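My month of driving a pretend robot around pretend kitchens

If you read my last gallery you'll know I've been spending my evenings on Mukska, the practice program where you steer a simulated arm through household jobs and it keeps a recording of everything you did. The recordings get sent off to Ocampo, the learning side of things, which tries to copy me. Poor thing.

I've now got 53 recordings saved up, and I'd say roughly 17 of them are any good. The rest are me overshooting, backing up, having a little think and overshooting again (it records the thinking too, annoyingly!). I use an old Stomora hand controller, and my wrist lets me know about it by bedtime.

Pans and cupboards have been my favourites so far – long handles are lovely to aim for, and cupboard doors are good for learning patience. A couple from the same session:

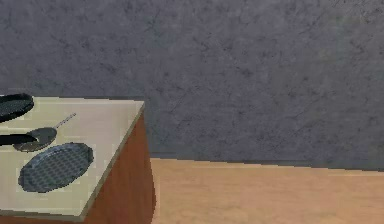 Three pans on a cream top, with the big round grill pan nearest the front. I can't see a handle on that one from this side, so the little grey pan with the long silvery handle gets my vote for a first go.

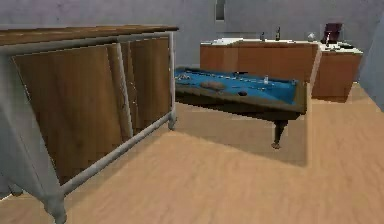
Wooden sideboard on the left, pool table with bright blue felt in the middle. The nearer door looks a touch open to me, and the edge of a door is what I always steer for.

What I've learned so far

Go slower than feels sensible. When I rush, Ocampo rushes, and it's worse at it than I am. I also try to come at a handle from the same direction every time, even if another way looks quicker, and I bin any recording where I had to have more than 2 tries at the grab.

Oh, and check your controller is centred before you press record. I lost a whole evening to an arm that kept drifting left and I was blaming the software the entire time – it was my thumb.

Next up is drawers, once I've tidied my folders. Recording number 761 is what I've promised myself as a stopping point, so don't wait up.

Comments

gluepot
Do you do the whole job in one go, or can you stitch bits together? I run out of puff halfway through a cupboard.

Author
All in one go for me. I tried stitching and the joins were horribly jerky!

teabreak_tess
I've got the Udix controller and the drift is just the same, so it might not be your thumb.

marrowfat
More pool tables please.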